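Pluvgate Press Wall Frame

Freestanding backdrop frame for premieres, photocalls and award arrivals

Manufacturer: Keltcombe
Status: current model, available for sale or hire

Overview

The Pluvgate is a freestanding aluminium frame that holds a printed backdrop behind guests on a red carpet or at a photocall. It is supplied in two widths. The narrow version suits a hotel foyer or a cinema entrance where arrivals are photographed singly or in pairs. The wide version takes a full cast line-up with room for the presenter at one end.

Both versions use the same uprights, feet and corner blocks. A narrow frame can be converted to a wide one with the extension set, which contains two more rails, a centre upright and a third foot. The printed cover is not included with either frame or with the extension set.

Specification

Width, narrow version: 318 cm
Width, wide version: 539 cm
Height: adjustable, locked by spring pin
Foot depth: 600 mm
Frame material: aluminium, matt black finish
Corner blocks: moulded, replaceable
Cover fixing: pole pocket top and bottom, hook strip at the sides
Assembly: two people, no tools
Carry case: included, wheeled at one end

The widths are measured between the outer faces of the uprights. The cover should be ordered to the print template and not to these figures, as the side returns wrap round the uprights and need extra cloth.

Frame and feet

The rails are sleeved tubes joined by a push button. Each joint is marked with a coloured band, and bands of the same colour go together. The top rail has a slight upward set which is taken out by the weight of the cover. It should look bowed before the cover is fitted.

The feet are flat steel plates with a raised socket. They lie under the carpet where the carpet is laid after the frame, or on top of it where the venue lays its own. In the second case the black foot covers should be used at the front. Each foot has two holes for ground pegs, for outdoor use on grass, and a recess for a stacking weight.

Outdoors, the frame must be weighted or pegged at every foot and must not be left unattended with the cover on. Remove the cover if the wind begins to lift the lower pole. A mesh cover reduces the load but shows the building behind it under flash, and most photographers prefer the solid cloth.

Covers and print

Covers are printed on matt polyester. Gloss vinyl can be supplied for indoor use but is not recommended where flash is used at head height. Logos should be repeated on a staggered grid so that at least one complete mark stays visible beside each guest's head and shoulders. The template has a grey band at the bottom for the part usually hidden by dresses and trains. Nothing that a sponsor is paying for should go in the grey band.

Artwork is checked by Eftychia Tsoukalas in the print room. She will return it if the logos are closer to the edge than the template allows, or if the black has been built from a single ink. Send one file for each cover. Late changes to the guest list do not affect the cover; late changes to the sponsor list do, and a reprint is charged in full.

Lighting

The top rail accepts up to eight clip-on arm lights. These are intended to even out the cover and will not light the guests. For video interviews in front of the wall, place the key light forward of the carpet edge — never on the rail, where it throws the guest's shadow straight down.

Hire

The hire package consists of the frame, case, foot covers and stacking weights. Rope and posts are listed separately under Skallutia barriers. Fitting can be arranged through Rafail Stamatopoulos. The fitter will need a clear floor, access by goods lift or ground-level door, and the name of the person at the venue who signs for the equipment.

Revision

The specification was revised on 14 March 2022. Frames sold before that date have the older corner block, which is not interchangeable with the present one. Replacement blocks of the older pattern are still held in stock.

Care

Roll the cover on its lower pole with the print facing outwards. Do not fold it. Light creases drop out after a night on the frame, and the rest can be removed with a hand steamer from the back of the cloth.

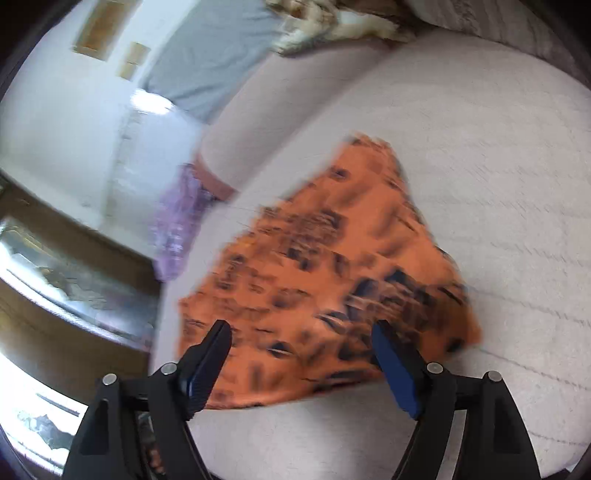 Wipe the rails with a damp cloth before they go back in the case, and check that every push button springs out fully. Spare buttons are sold in pairs.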